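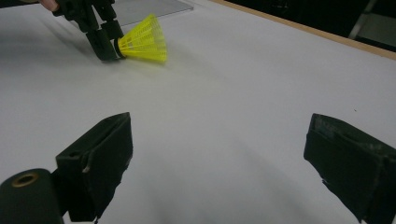

Hand-held gripper kits now available to hire by the week

January 11, 2023

Anyone who has wanted to teach a robot arm a small household job, and has then looked at the price of the arm, may be glad to hear from Golterach this week. The firm has opened a hire service for its Dorkance kit, a pair of hand-held grippers that people can use to record tasks at an ordinary table, with no robot in the room at all. The idea has been going round the research labs for a while, of course, but hiring the equipment by the week, with somebody friendly at the other end of the telephone, is rather newer, and we were pleased to be asked along to see it.

The kit comes in a padded case and holds two grippers, a camera for each, a charger, spare finger pads and a printed booklet that is mercifully short. You hold one gripper in each hand, squeeze to close the jaws, and go about picking things up, turning them over, passing them from one hand to the other and putting them down again. The recordings are then sent off to Golterach, who tidy them up and return them in a form that can be used to train an arm fitted with the same sort of jaws. A week's hire costs £782, with a refundable deposit of £900, and the tidying up of the recordings is included in the price. Carriage is extra, and depends a good deal on how far away you are.

Chaltu Worku, who runs the hire desk, told us that the service grew out of a run of enquiries last November, mostly from small workshops and a couple of colleges that wanted to try the method but had no wish to build the hardware for themselves. "People would ring up and ask if they could borrow ours," she said. "We did lend a few out, and they came back with lovely recordings and some very tired finger pads, so we thought we had better do it properly."

The finger pads do seem to be the part that takes the punishment. They are the black faces on the inside of the jaws, and they scuff with use, particularly if your table has a hard top and you are in the habit of bringing the jaws right down onto it. Golterach doesn't charge for scuffed pads, I am glad to report, and the spares push on without any tools. A broken jaw is another matter and will come out of the deposit.

Each hire also includes a bag of practice objects, and a good deal of thought has gone into what is in it. There are blocks and beakers for the first day, and then some more awkward things, of which the plastic shuttlecock is the one everybody remembers. The round end gives the jaws something firm to pinch, while the skirt is all thin ribs and open gaps, and it sticks out such a long way that you have to think about where it will be when you turn your wrist. Lensa Weldu, who wrote the booklet, suggests taking it by the base with one gripper and holding it a little way off the table, then bringing the second gripper in slowly from the other side. She recommends a plain, pale tabletop if you have one, and as much even light as you can manage, though she says she has seen perfectly good work done in a kitchen with the curtains half drawn.

I had a go myself, and can only say that it is harder than it looks and a great deal more enjoyable. There is a knack to squeezing gently – my first few attempts were more of a lunge – and by the end of the afternoon my thumbs were aching. The grippers are not heavy, but you notice them after a while, and the booklet's advice to stop every 20 minutes is well worth following. I would also have liked a smaller handle. Ms Weldu says that a smaller one is being worked on and will be offered at the same price when it is ready, although she wouldn't be drawn on a date.

Not everyone will need the full week. Vasiliki Margaritis, whose workshop Prastari repairs and adapts equipment for sports clubs, had one of the early loans and found that most of her useful recordings were made on the second and third days, once her two helpers had got the feel of things. She would like to see a shorter hire for people coming back a second time, and Ms Worku says this is being considered. Colleges may like to know that there is already a reduced rate for them, given on request, under the name of the Fikre scheme, and that it covers a half-day visit from Morfudd Gwilliam to get a class started.

There are 8 kits in the first batch, and bookings are being taken now for collection or delivery. The hire desk would like to know beforehand what sort of arm you have in mind, if any, so that the recordings can be prepared to suit it. Those who haven't got an arm yet are quite welcome to hire the kit all the same, and to keep their recordings until they have. Technical questions, including the rather long list of which arms will take the matching jaws, should go to Urmas Kalniņš at Golterach, who is happy to send the list by post or email.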